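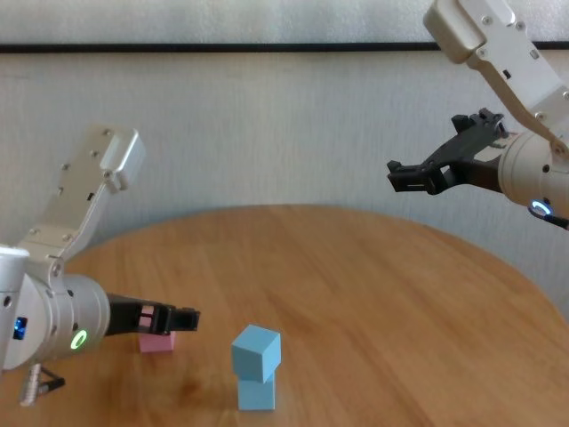 Ticket 437: Round table, top turns and blocks slide
Opened by: Orathai Kongkaew
Assigned to: Eino Tikkanen
Product: Lovano round table, wood top
Status: Waiting on part

Orathai Kongkaew, 14th July
The top of the round table moves when you lean on the rim. It turns a little and then stops. We use it for stacking foam blocks, and a stack of two is fine until somebody puts a hand on the edge. After that the upper block shifts or falls. There is no wobble if nobody touches the table. I have not taken anything apart.

Eino Tikkanen
Please check two things before I send anything. Is the floor level under all the feet, and does the base move along with the top? Hold the base still and try to turn the top by hand.

Orathai Kongkaew
Floor is level. Base stays put. The top turns nearly 2 inches at the rim and makes a click at each end. 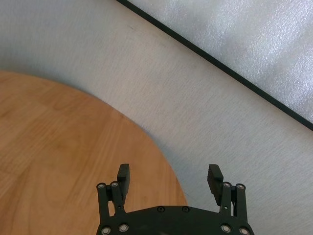 Eino Tikkanen
Then the play is between the top and the mounting plate. Turn the table over on a blanket so the finish doesn't get scratched, and tighten the plate screws with a hand driver. Do not use a power driver, the wood strips easily.

Orathai Kongkaew
Done. Anil Pai helped me lift it. All the screws took a quarter turn except one, which spins and never gets tight. The top still clicks, but it moves less than before.

Eino Tikkanen
That hole is stripped. I am sending a longer screw, 40 mm, and a small bottle of wood glue. Leave the loose one in place for now and keep weight off the rim.

Orathai Kongkaew
OK. Please send it to the front desk, attention Graciela Gaete.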